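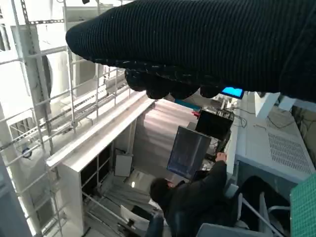

Malathi Sastry wrote in to ask why anyone would pay for a Skurley mat when a plastic tablecloth does the same job, and she wanted to know whether I'd bought mine or been sent it. I bought it. As for the tablecloth, I went back and forth on that question for most of the time I had the thing, and I'm still closer to her side than to the side of the store page.

# Skurley green cutting mat, used as a table top

The store page has 2,269 ratings and nearly all of them are glowing. A lot of them also seem to have been written the day the mat arrived, when it's clean and flat and smells new. I gave it 16 days before writing a word.

It's a self-healing mat, green with a fine white grid, and it's meant for craft knives. I got it for a small table that gets used for everything: sorting mail, cutting card, putting down a bowl and some bread when people are hungry and the desks are full. The seller's pitch is that one mat will cover all of that. I doubted it, and for the food part I still do.

## What's fine about it

It covers the table top and it stays put. Bowls don't slide. I have a pink one from Suvarna that used to skate across the bare table if you bumped it, and on the mat it stays where you left it.

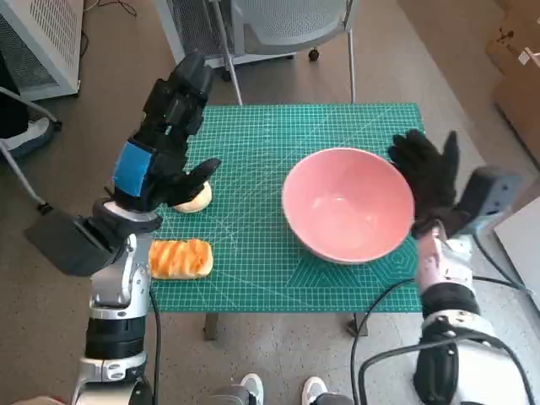

The surface also wipes down easily as long as you get to it quickly. Crumbs come off with a dry cloth. Glaze from a sweet pastry took warm water and a bit of patience, and butter left a dull spot that I had to go over twice. I never managed to stain it for good, though I didn't try beets or turmeric, and I'd want to see somebody do that before I believed the word "stainproof" on the package.

Cutting on it is okay. Light strokes with a sharp blade close up well enough that I can't find them afterward. Heavy strokes don't. Run a fingernail across my mat and you'll feel two of them, both from the first week. "Self-healing" is a generous name for that.

## What isn't

The lines. If you only want a covering for a table, there's an awful lot printed on it – the grid, the diagonals, the nested angles down in one corner. I used the grid for squaring up card and never touched the rest. With dishes on top it all just looks busy.

Then there's food straight on the mat. The leaflet says nothing either way, and I wrote to Skurley to ask and got a link to the same leaflet. Knife grooves hold crumbs. I'd put bread in a bowl or on a plate, every time, and I wouldn't ever cut it on there.

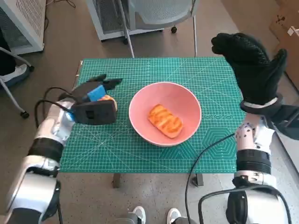

*Grilled bread in the Suvarna bowl, with the mat underneath.*

Price is my other gripe. The Jikard mat I had before was cheaper, a little thinner, and curled at one corner by November. This one hasn't curled, but I haven't had it through a winter yet. Droltach sells a plain version with no lines, which I'd probably have picked if it had been in stock. Mine weighs 442 grams on the kitchen scale, a bit less than the listing claims.

## Rating

3 out of 5. Buy it if you cut card or paper and want the table protected while you do it. For meals, Malathi's tablecloth wins, and it goes in the washing machine if you pick a cloth one.
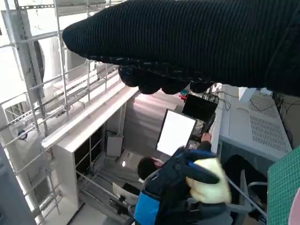 *Page last changed: July 2024*

Added since the first version: the bit about butter, and the weight. A couple of readers asked about heat. I haven't put a hot pan on it and don't plan to, as the leaflet warns against warping and that's one claim of theirs I'm happy to accept untested. If you've had the Droltach one for a year or more, leave a comment and tell me how the edges are holding up.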